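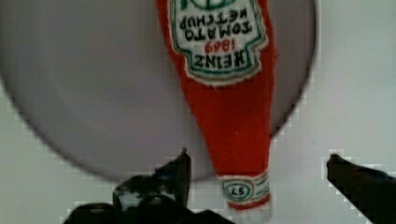
PRESS RELEASE
September 2018

Astside publishes set-up and care guide for the Prurkano tabletop handling cell

Hornness – Astside has published a free guide to setting up and looking after Prurkano, its tabletop cell for training and testing two-finger grippers. The guide replaces the short instruction sheet supplied with the cell since its launch in January, and covers mounting, camera alignment, finger care and the most common repairs.

Prurkano is sold to colleges, test labs and small firms that want to try out handling tasks before buying a full production cell. It consists of a white worktop, one arm, a two-finger gripper and a small camera that looks down past the fingers. Users supply their own objects. The guide recommends a mix of hard and soft items, and a plain plate as a fixed target for picking and placing.

"Most of the calls we get are about the camera or the fingers," said Eleni Vukčević, service manager at Astside. "A camera that has moved a little on its bracket will still give a good picture, but the arm will close beside the object. We wanted one place where people could look that up and put it right themselves."
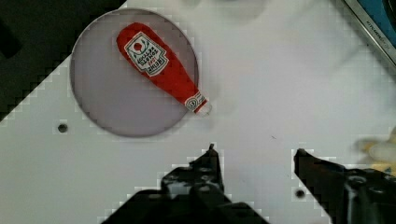
The Prurkano gripper over the worktop, with a toy ketchup bottle lying across the plate.

The camera section sets out a check to be done at the start of each working day. The user places the plate on the worktop, brings the arm to its upper position and confirms that both fingertips can be seen in the camera picture. If one is missing, the bracket screws are loosened, the camera is turned until both tips are in view, and the screws are tightened again. The alignment routine is then run from the control software.

Finger care is based on the cycle counter. At 100 cycles after a new set of fingers is fitted, the screws should be checked for tightness. At 1000 cycles the fingers should be taken off, wiped down and inspected for wear at the tips. Fluff from fabric objects can build up in the joints and should be brushed out with a dry brush. Oil should not be used on the finger joints.

The guide also deals with fingers that open unevenly. In most cases the cause is dirt in the slide, and cleaning takes a few minutes. If the fault comes back, the slide must be changed, and there are step-by-step instructions for doing so with the arm switched off and locked.

The text was tested at the Pathirana training workshop, where 61 trainees followed it on cells with faults set up in advance. Several sections were rewritten as a result, including the one on changing the slide.

"The first draft assumed you already knew which screw was which," said Nataša Bošković, who runs the workshop. "The new drawings have numbers on them, and that saved us a lot of time."

The guide runs to 122 pages and can be downloaded from the support section of the Astside website. Printed copies are available on request to owners of the cell. Spare fingers, slides and camera brackets can be ordered with the part numbers listed at the back.

Press contact: Astside press office, Hornness

ENDS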